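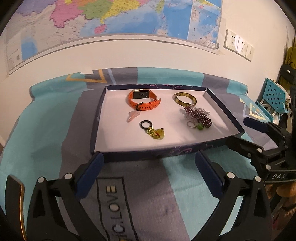
Saturday at Marnness

I went up to Marnness on Saturday to watch Gumley in the second round of the cup. It's 112 miles from my door and I'd half decided not to bother, but the forecast was dry and I've only missed one away game this season.

Marnness play on a ground with one proper stand and a grass bank opposite. I stood on the bank. The pitch slopes towards the far corner, more than it looks on television, and the home side plainly know how to use it. They won the toss, kicked downhill and were a goal up before I'd finished my tea. It was a long throw, a flick at the near post and their number nine on his own at the back. We have let in that same goal three times since August.

Gumley were poor until half-time. The midfield sat too deep and every clearance came straight back. I thought the left-back had a decent half considering how little help he got, and the keeper made one very good save low to his right. Going in 1-0 down was lucky.

The second half was better. We moved to two up front, which people on the bank had been shouting for since the twentieth minute, and the equaliser came from a corner. It was scrappy and may have gone in off a defender. The second goal was a good one, a run from the halfway line and a finish across the keeper from the edge of the box. Marnness equalised with a penalty I couldn't see properly. The people nearer to it said it was a foul, so I'll take their word.

Extra time was mostly tired legs and long balls. Our winner came with a few minutes left, from a free kick that everybody missed, including their goalkeeper. 3-2, and we're in the next round.

The gate was given as 3000, which felt right. The queue for the car park was bad and it took me most of an hour to reach the main road. If you're going there for the league match in March, park by the station and walk.

The draw has given us Soltaneck or Agbayani, who have to replay after a goalless game. I'd rather have Soltaneck — they're a division above us but it's a short trip and their away end has a roof. Agbayani would be a whole day out and a very early train. Either way we'll need to start defending throw-ins.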